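Zundus is looking for home cooks!

We're putting together a community cookbook of weeknight suppers from Jolside kitchens, and we need people to cook the recipes before they go to print. If you like trying new dishes and telling people what you think of them, we'd love to hear from you.

You'll get two recipes a month until December, along with a grocery card to cover the ingredients. Cook each one at home, eat it with whoever is around, and fill in our short form – was it clear, did it take as long as we said, would you make it again?

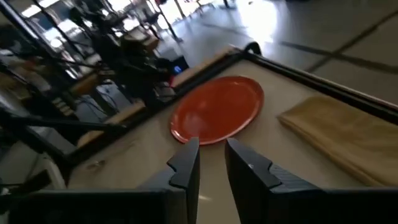

A red-orange plate on a pale beige tabletop.

No training needed. Beginners are very welcome (a recipe that only works for experts is no use to us!). You should be 18 or over, live in or near Jolside, and have a working stove and oven. Tell us about any allergies when you write and we'll match you with suitable dishes.

We have room for 20 testers. Everyone who finishes gets a printed copy and their name in the back of the book.

To apply, send us a few lines about what you cook at home and a meal you're proud of – mac and cheese counts. Apply by July 22, 2025, through the form on the Zundus site.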